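In Defense of the Mug

My wedding present from an aunt, many years ago, was a toothbrush holder. Porcelain, made by Mostetti, six holes, for a household of two. I used it faithfully and cleaned it never, until the August I looked down one of the holes with a flashlight. I will spare you the details. It went out with the trash that evening, and the toothbrushes moved into a mug, where they have lived ever since.

I bring this up because I have just read 18 pages in Domum on what the magazine calls the considered bathroom. The considered bathroom has nothing on the counter. The toothpaste has been squeezed out of its tube (a vulgar object, apparently, with printing on it) into a glass dispenser with a pump. The towels are the color of oatmeal. All 10 of them. I kept turning pages, hoping for a toothbrush, and was left to conclude that people with taste have their teeth taken away and cleaned elsewhere.

My position is that a bathroom counter is a workbench. It is where half-awake adults do small wet jobs at six in the morning, and it ought to be stocked accordingly. A mug is the perfect tool for this. It has a handle. It has a wide mouth that a person can hit without aiming. When it gets disgusting you can see that it's disgusting, and then you wash it like any other mug. Try that with a porcelain block full of tunnels.

The tube goes in the mug too, nose down, so the paste slides toward the exit by itself. I have heard this called slovenly. I call it plumbing.

As for towels, give me a loud one. Pink, red, something with good wishes printed across it in letters you could read from the hallway. The oatmeal towel asks you to please dry your hands on something else. A loud towel has no such airs, and you will never confuse it with your brother-in-law's. The best one I ever owned came from a market stall in Florkthorpe and shed red lint on everything I loved for a year. I'd buy it again.

So keep your marble, if you have marble. Just put something on it.

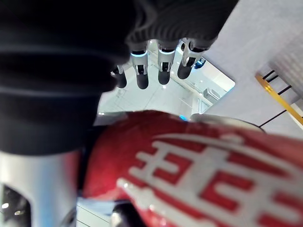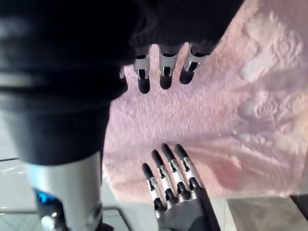
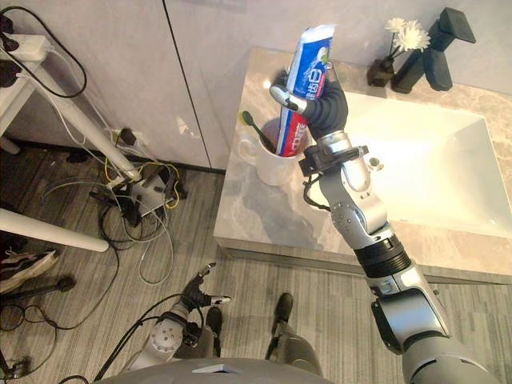
Wihongi wrote in to say that the mug is all very well until a guest makes tea in it, and that a tube stored nose down with a loose cap will leave a puddle of mint at the bottom that sets like grout. The proper place for toothpaste, the letter went on, is flat in a drawer, and the proper place for a red towel is a separate wash.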